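Stostero 데스크톱 로봇팔 키트 사용 후기 (공개 시연회 참관)

2021년 9월 10일 금요일, Chauke 작업실 공개 행사에 다녀왔다. 목적은 하나였다. Stostero 로봇팔 키트를 사기 전에 실물을 보고 싶었다. 시연은 Ruan Adams 씨가 맡았고, 한 회에 세 명씩 들어가 설명을 듣고 직접 조작도 해 볼 수 있었다.

키트는 3D 프린터로 뽑은 회색 부품과 서보, 제어 보드로 구성된다. 출력물을 포함한 구성이 1,565랜드, 부품만 사고 직접 출력하면 더 싸다. 조립에는 꼬박 하루를 잡으라고 했다. 설명서는 영어뿐인데 그림이 많아서 크게 불편할 것 같지는 않다.

조작은 노트북에서 Trimasik이라는 프로그램으로 한다. 좌표를 넣고 실행하면 되고, 동작을 저장해 두었다가 다시 부를 수도 있다. 저장 가능한 동작은 99개까지다. 화면 글씨가 작고 되돌리기 기능이 없는 점은 불만이다. 값을 잘못 넣으면 처음부터 다시 입력해야 했다.

속도는 느린 편이다. 내가 해 본 회차에서는 같은 위치로 여러 번 보내도 눈에 띄게 어긋나지 않았다. 다만 서보 소리가 꽤 커서 아파트에서 밤에 쓰기는 어렵겠다. 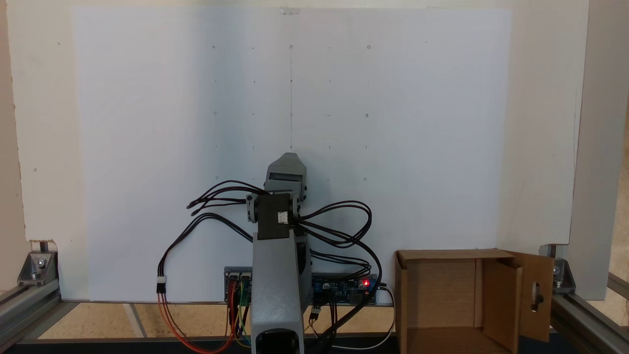

점과 작은 동그라미를 격자로 표시한 흰 면 앞에 세운 로봇팔.
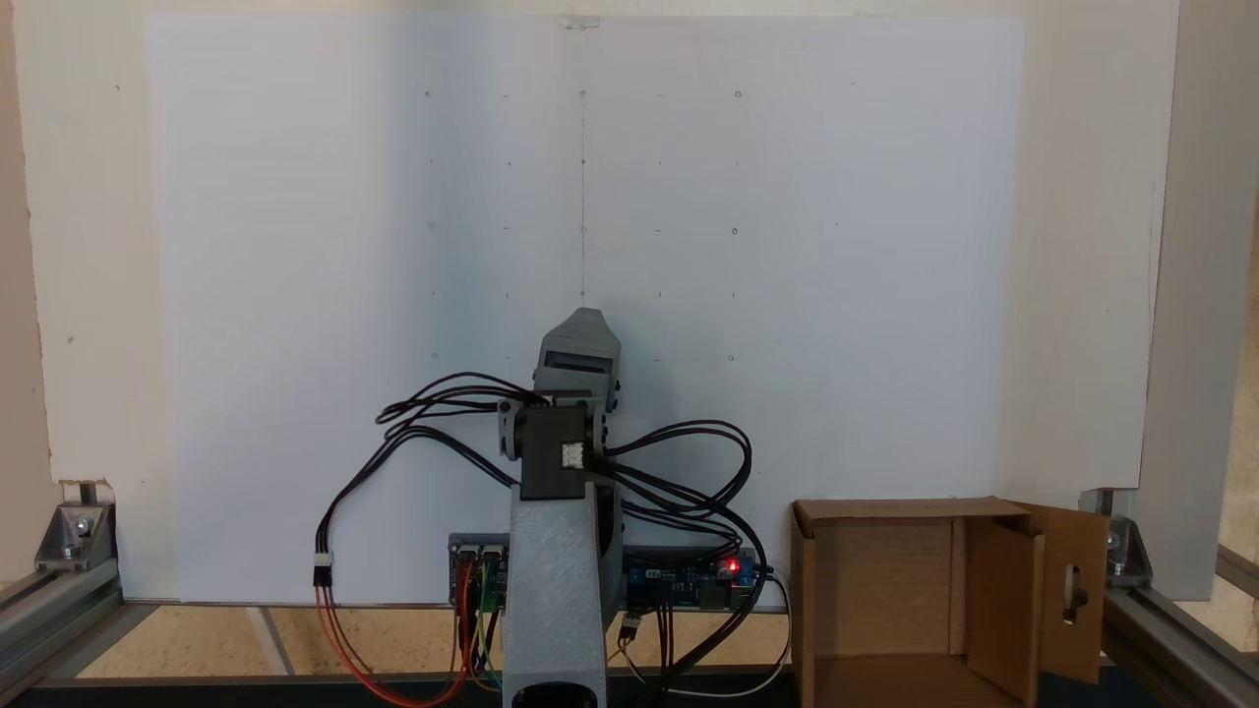

가장 아쉬운 부분은 배선이다. 케이블이 관절 바깥으로 크게 늘어져서, 좁은 책상에 놓으려면 정리용 클립을 따로 사야 한다. Adams 씨 말로는 12월에 나올 개정판에 케이블 고정 부품이 들어간다고 한다. 보드에 덮개가 없는 것도 아이가 있는 집이라면 신경 쓰일 만하다.

비교 대상으로 생각하던 Femau 제품은 대략 200랜드 더 비싸고 조립이 끝난 상태로 온다. 바로 쓰려면 그쪽이 낫고, 구조를 배우면서 고쳐 쓰려면 Stostero가 맞다. 나는 개정판이 나온 뒤에 사기로 했다. 시연회 참가비는 없었고, 예약은 작업실에 전화로 하면 된다.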